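Chore robots (household and shop-floor)

Chore robots are machines meant to take over the ordinary handwork of a home or a workshop: folding, wiping, sorting, screwing things together, sewing things shut. I look after this entry on the wiki, and I've rewritten it more than once as my own opinion has shifted, so please read it as one person's view with the discussion page open beside you. The short answer to "can they do it yet?" is some of it, slowly, and a lot better if you put everything out for them first.

Scope

I'm leaving out the single-purpose appliances. A dishwasher is a marvellous machine and so is a robot vacuum, but neither has to pick up a thing it's never met before and work out which way round it goes. What I mean by a chore is a job with hands in it. The old Plasville list, which a lot of us hobbyists still argue over, has 48 of these, from pairing socks to re-threading an overlocker, and it's a handy yardstick even if half the entries are really the same job in a different room.

Rigid things

Machines are good with rigid objects in known spots. Stacking cups, loading trays, moving cartons, driving a screw into a hole that's always in the same place – all fine, and on the shop floor it's been fine for ages. The Mnguni bench arm I used for a winter would sort fasteners into bins until the cows came home, provided I didn't bump the bins. Bump one and it went on happily dropping washers onto the mat (I found them in my slippers for weeks).

Soft things

Cloth, string, cables, bread dough, bin liners. This is where the wheels come off! A towel has no fixed shape, and every time you touch it you've made a new problem. My own trials with an Atero two-arm kit ran to 327 attempts at folding a plain tea towel, and I stopped keeping score of the tidy ones once I noticed I was grading on a curve. Flat, square and facing up, it did nicely. Scrunched in a basket, it mostly moved the scrunch somewhere else.

Thread is harder again. You have a stiff little needle at one end and a floppy tail that goes wherever it likes, and the stuff you're sewing gives when you push it. Mending is near the bottom of every home robot's list of skills, so people who want to see what small jaws can do with thread tend to look at surgical tools, where the stitching is the whole job.
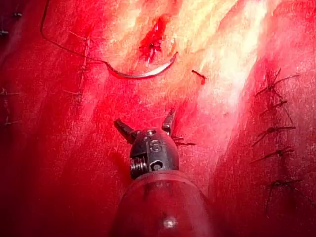
Robotic surgical instrument with its jaws open, below a curved needle and its thread. Finished knots run down the right-hand side.

I love those knots, I'll admit it. Each one is separate, with its own short cut tails, and they're spaced fairly evenly along the ridge, which is more than I can say for my trouser hems. Look at the needle too: it's a shallow curve lying on a surface that isn't flat, and the jaws have to take hold of it the right way before a stitch can even begin. Getting a grip on a thin, shiny, bent thing is a chore in itself.

A fair comparison with housework has to say who's steering, though. Plenty of surgical robots are guided by a surgeon's hands the whole way, and a neat row of stitches tells you about the tool and very little about whether a machine could plan the row by itself. The same goes for kitchen demos. Always ask.

Speed and supervision

Nuwan Weerasinghe, who ran the trial line at Hosico, told me his packing cell needed a person to step in 4 times a shift, and he thought that was a good month. It was September, so no Christmas rush. In a factory you can live with that. At home the person stepping in is you, in your socks, with the pasta boiling.

Costs

Still silly for most households. My kit came with a 24-month service plan and I've used every bit of it, mainly for gripper pads.

See also: Grippers; Laundry folding; Remote operation; Sewing machines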